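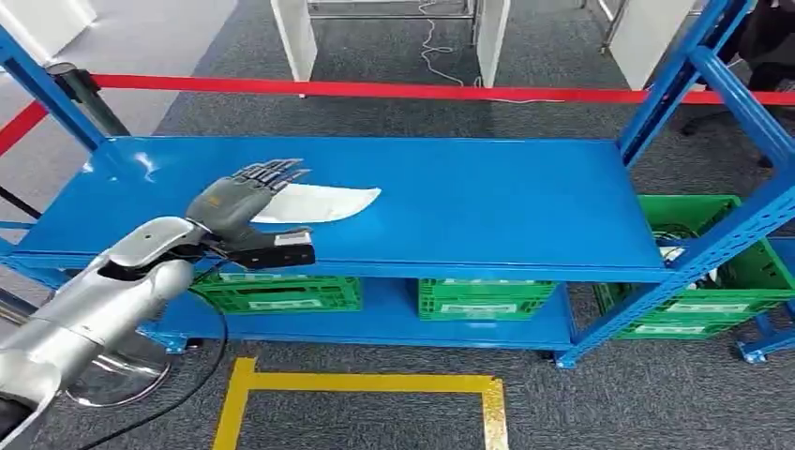

*Robot hand over the top shelf of the blue rack, white panel lying flat beyond the fingers.*

**Thu 26 March — shared shop, Fleklow bench**

Came in meaning to spend an hour on the thumb preload and stayed until Eustaquio wanted to lock up. Mostly a good day!

The job is the same one we've been chewing on since October: get the arm to take the white panel off the top shelf, lift it clear and hold it long enough that a person could walk over and take it. Easy to say. The panel is thin and has next to no edge to grab when it's lying flat, and the blue shelf is slick enough that if the fingers come in a hair too low they just push the thing along (I have chased it along that shelf more times than I want to admit).

Tarmo Kļaviņa rewrote the approach last week so the hand comes in palm down with the fingers already a bit open, then closes late. I was skeptical — I liked my version, where it closed on the way in — but his is better and I told him so. I ran 30 tries with his approach and 29 ended in a grip I'd call usable. The odd one out was my own fault, I'd left the old shelf height in the config.

Speaking of which: shelf height is now in the Rozīte file, NOT in the main script. Please don't put it back in the main script. I mean you, Eustaquio.

Cable off the wrist still bugs me. It drapes down past the front lip of the shelf, and on the long reach I keep waiting for it to catch on the corner. I want to route it along the back of the forearm with two clips and leave a loop at the elbow. Clips are in the Tomeck drawer, second from the top, under the heat shrink.

Grip current: I'd been running the limit at 296 and the panel would slowly rotate in the fingers once it was up. It's long and it's all hanging off one end, so no surprise there. Haven't settled on a new number yet. Eustaquio thinks more current is the wrong fix and we should grab nearer the middle, and he's probably right, but then the hand has to reach farther over the shelf and I'm back to worrying about the cable.

Once it's up there's one finger above and one underneath, and the panel sticks way out to the side. The shiny face throws the ceiling lights straight back in long streaks, and the edge finder hates that. Tarmo wants to try a polarizing film before we touch the code. Also there are little dark specks all along the lower part of the panel — wipe it down before the next run so we aren't tuning around dirt.

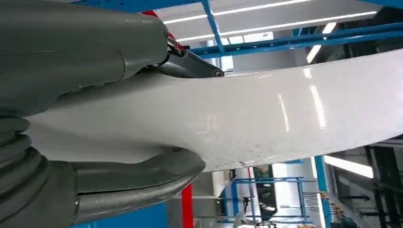
## Next time

- Clips and elbow loop on the wrist cable
- Wipe the panel
- Film over the lens, then rerun the edge finder with nothing else changed
- Try the grab closer to the middle, slow speed first
- Log from today is run 2,082, copied to the Grostusham drive. Tarmo, the plots in there have the wrong axis labels, I'll redo them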